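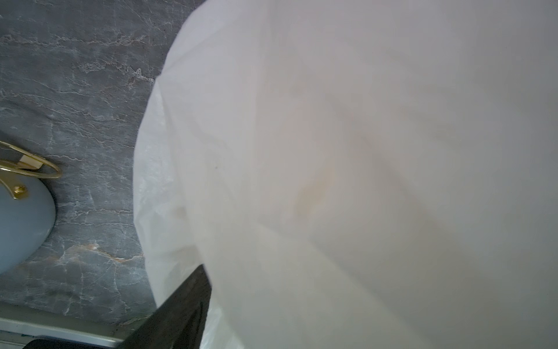

Re: [tenants] Bag day, hallway bins, and the November pickup change

From: Karla Serrano
To: tenants list
Date: 11 October 2025

Hi all, quick one, typing on my phone between things so sorry in advance.

Esko, thanks for writing all that up. Answers in line below where I have them. Where I don't, I say so.

Esko Heinonen wrote:
> Hello neighbors. I went through the notice from Dedatier twice and
> I still have questions. First, does the new pickup start with the
> first week of November or after the current contract is up? The
> notice says both.

First week of November. I called. The contract line was left over from last year's notice, they are sending a corrected page. Don't hold your breath for it.

> Second, the limit of 30 pounds per bag. Is that every bag, or only
> the ones that go down to the yard? My kitchen bag never gets near
> that but the stuff from the storage cleanout will.

Every bag. Over 30 they leave it on the curb with a sticker and then we all get to look at it for a week. Split the heavy ones. Books and tile are the usual problem, put a few in each bag and fill up with light stuff.

> Third, can we keep using the thin white bags? I have nearly 188 of
> them left from the bulk box and would hate to throw out bags in
> order to buy bags.

Yes keep using them. White or clear is fine, black is what they don't want anymore. They want to be able to see roughly what's in there. If yours are the really thin kind, double up for anything with corners. And tie the top, please, a knot, not a twist. Half the mess on the back stairs in September was bags that had come open.

> Fourth, food scraps. My sister's building on Bollov Street has a
> brown bin. Are we getting one?

Don't know. Asked, got transfered, got cut off. Will try again next week. For now scraps go in the regular trash, drain them first if they're wet. Freezing them until the night before pickup works great if you have the room, I do it with chicken bones and coffee grounds all summer.

> Last thing, the fee. The notice says 235 for the building. Is that
> on top of what we pay or instead of it?

Instead of. It's 235 a month for the whole building, replaces the old charge, split the same way as before. Your share shows up on the regular statement, no separate bill. If you get a separate bill forward it to me and don't pay it yet.

OK a few things Esko didn't ask.

Hallway bins. Going away on all floors. The fire inspector wants the halls clear and I'm not going to fight him on it, he's right. Anything left in the hall after that gets carried down to the yard, and whoever has to carry it will not be in a good mood.

Yard gate. Sticks when it rains, lift the handle and push with your hip. The hinge is on order from Asasano, no date. Please don't prop it open with a bag, the raccoons are back.

Set out time. After 8 in the evening the night before, not earlier. The truck comes first thing and they don't do a second loop.

Big items. Couch, mattress, shelves etc need a separate call, and you have to book it yourself, they want the name of the person who is getting rid of the thing. Third floor, the dresser has been on the landing a long time now. You know who you are.

Cleanout weekend. Still on, weather or not. We have the hand truck and two pairs of gloves, bring your own if you've got small hands, ours are huge. Su's Hardware has the heavier bags on sale if you need some, they're on the shelf by the paint not with the cleaning stuff, took me forever to find them.

I think thats it. Reply to the list and not just to me, or I end up answering the same thing over and over. Esko, if you want to put the rules on one page for the lobby board I'd be very grateful, big letters, my printer is out of ink.

Karla
2B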